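How do you keep books from leaning and warping on a slanted shelf?

Asked by Torbjørn Sjöberg
February 20, 2021
8 comments · Share

Hello everyone! I hope this is the right board for this. I finally gave in and got one of those shelves shaped like a tree, where the boards go off at angles like branches, and I love the look of it. My wife does too, which settles the matter. But I have been a straight-shelf person my whole life and I'm finding that books behave differently on a slope. The taller hardcovers slide down against the short ones, and two of my older ones have started to get that twisted look along the spine. Is there a trick to it, or do I just put the paperbacks there and keep the good ones in the hallway? I'd also love to hear whether the plastic wrap on new books should stay on or come off. I have always left it on, out of habit more than anything.

245 views · 3 shares

Marigold_Reads

Oh, I do love these shelves, and yes, there is a trick – let the slope do the work. Start at the low end of each board with your heaviest, squarest book and build up from there, so everything leans on something solid. If you start at the high end, the whole row slumps and the last book takes all the weight on one corner, and that's how you get the twisted spine you're describing.

Anything really big and heavy I would lay flat in a stack, with the largest on the bottom. Keep the stack short enough that you'll still bother to pull out the one underneath.

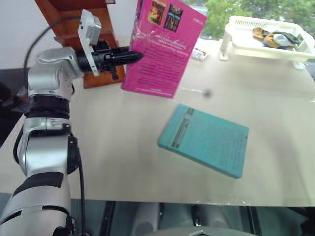
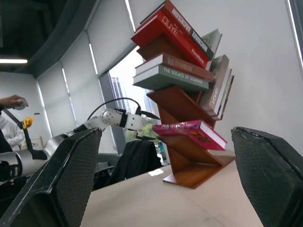

As for the wrap, take it off! It can shrink over the years, and when it does it pulls the boards inward. I had a cookbook bow like a potato chip that way, and I've been opening everything the day it comes home ever since. If you worry about dust, a soft brush along the top edges every October or so is plenty. And do keep the shelf out of direct sun, because reds and pinks fade faster than you'd believe. My red gardening set is now the color of weak tea down the spines.

For the two that are already twisted, lay them flat under something heavy for a few weeks, and turn them over now and then. They may not come back all the way, but mine improved a good deal.

Helpful (423) · Share

dpk_in_the_attic

bookends. the heavy kind

Helpful (8)

Lorna B.

I agree with most of the above, though I'd go easy on the weight when you flatten old books – a couple of dictionaries is enough, and put a clean sheet of paper on either side of the cover first. I would also fasten the shelf to the wall if you have little ones or a cat. Mine is screwed in at the top and hasn't budged.

Helpful (245) · 8 comments · Share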